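Textile Care and Storage, Unit 7
Folding and assessing soft tops: handout to go with Monday's session

Bring this with you, because I'm not going to read it out, and bring one sweater or fleece of your own (clean, please!). The Bramer building has no proper folding tables this term, so we'll work on beds and blankets, and I've come to like that better anyway. A bedspread has a bit of grip and a sleeve stays where you put it.

Starting from the bundle

Most people meet their knitwear in a heap, so that's where we start. Fleece and fuzzy knits forgive a lot. You can scoop one up in the middle, squeeze it, drop it on the bed and it won't hold much of a grudge. What you shouldn't do is lift a heavy piece by one cuff or by the neckband and let the rest dangle. Take hold of a good fat handful of the body and move the whole lot in one go.

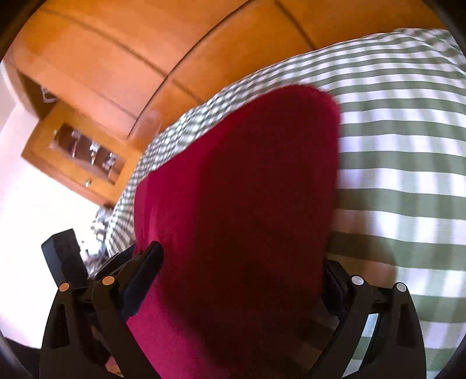
Wilmer Ñahui wrote in to ask whether any of this matters for synthetics. "My fleeces have been hauled around by the sleeve for years and they look fine to me. Wool I understand, but why baby the polyester?"

Fair question, and for plain polyester I'd mostly let him off. The seams are where I'd still be fussy, especially at the shoulder, and a lot of what gets sold as fleece has a ribbed band sewn on that stretches long before the rest does. Check your labels. Of the 93 tops we sorted for the Pramen drive in September, 3 had no fiber label left at all, and those I treat as wool until I know better.

Spreading it out

Front side up, body straight, one sleeve at a time. Smooth from the middle outward with a flat hand, then follow the sleeve seam along with your fingers so it isn't twisted. Don't worry about small creases yet. Straighten the collar last (I used to do it first and then undo all my work pulling at the sleeves).

While it's flat, have a good look at the surface. Dark burgundies show every speck of lint, so do your brushing now, in one direction, with a light hand. If there's embroidery, go around it. Padded satin stitch, the raised kind you get on rose petals, snags on a stiff brush, and one pulled thread in a tone-on-tone design is surprisingly hard to put back neatly. 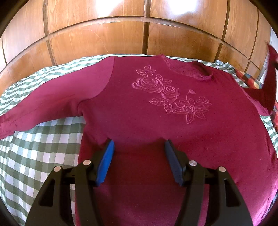
Folding around a decorated chest

Sleeves go to the back, so turn the piece over first. Bring each side in, lay the sleeve down along the body, then fold up from the hem in thirds. The design ends up on the outside of the bundle with no hard crease through it, if you've kept your sides even. Tissue is optional. Batista's notes (in the course folder) say to always use it, and I don't.

For next time: fold your own piece twice, once my way and once however you normally do it, and leave both overnight before you compare the creases.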